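Section 4. Checking and Cleaning the Installed Unit

Applies to Orent floor-standing toilets, models with rectangular base. Revised Aug 26, 2019. Replaces the January sheet.

Complete Section 3 (Positioning and Connection) before you start. The steps below cover the first inspection after installation and the routine cleaning of the bowl, seat and surrounding floor. Allow up to 41 minutes for a first inspection.

4.1 Before you start

1. Switch off the supply at the wall socket and pull the plug. Put the plug where water from the bowl or the hose cannot reach it.

2. Close the water valve by turning it clockwise until it stops. Do not use a wrench on the handle.

3. Flush once to empty the tank.

CAUTION: The cavity between the bowl and the base may contain wiring. Do not spray water into the gap, and do not push cloths, brushes or tools into it.

4.2 Lid, seat and hinges

4. Raise the lid fully. It must stay upright without being held. If it drops forward, tighten the hinge screws a quarter turn at a time, left and right in turn.

5. Raise and lower the seat ring separately from the lid. It must move freely over its full travel.

6. Wipe the lid with a damp cloth and mild soap. Abrasive powder dulls the glossy finish and is not covered by the warranty.

7. Clean the hinge area with a soft brush. Soap left in the hinge recess hardens and makes the seat stiff.
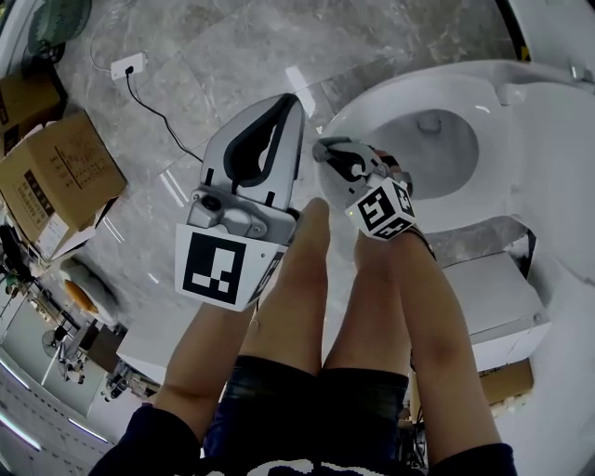
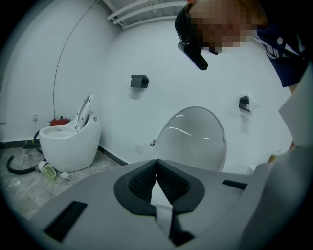 4.3 Floor and base

Inspect the floor on all sides of the base before you restore power or water. A leak at a new joint is usually slow and collects along the tile seams first, where it is easy to miss. On large gray marble-patterned tiles like these, the veining and the reflected light can both pass for a thin film of water, so go by touch and not by eye. Press a dry paper towel along each seam near the base and check the towel. Packing board should also be picked up at this stage, as it soaks up small leaks and hides them.

8. Remove all loose packing material from the floor.

9. Run a dry paper towel along the full edge of the base, starting at the rear. Use a fresh towel for each side.

10. If a towel comes up damp, leave the valve closed and go back to Section 3, step 6.

11. Coil any unused hose and move it away from the base. A hose left on the floor can be trapped when the unit is shifted.

12. Check that cords run clear of the floor wherever the route allows it. Fix long runs to the wall with the clips supplied (part 147).

NOTE: Where two units stand in one room, inspect and test them one at a time. Opening both valves together makes it hard to tell which joint is leaking.

4.4 Restoring service

13. Open the water valve slowly — a half turn, then a pause, then the rest.

14. Let the tank fill. Listen for the valve to shut off. If it keeps running, see 4.5.

15. Dry your hands, then insert the plug and switch on the socket.

16. Flush three times and repeat step 9.

4.5 Faults found at first inspection

Tank does not stop filling: float set too high. Lower it by one notch and flush again.

Bowl empties slowly: outlet seal folded during fitting. Drain the unit and refit the seal.

Seat shifts sideways: hinge plate not centered. Loosen both screws, square the seat to the bowl, and retighten.

Base rocks: floor not level. Fit Wasby leveling shims at the low corner. Do not pack the gap with cardboard.

4.6 Parts

Hinge screw set: 13
Cable clips, pack: 147
Outlet seal: 1,622

Order parts through Bosetora, quoting the model name and the number on the label inside the tank lid.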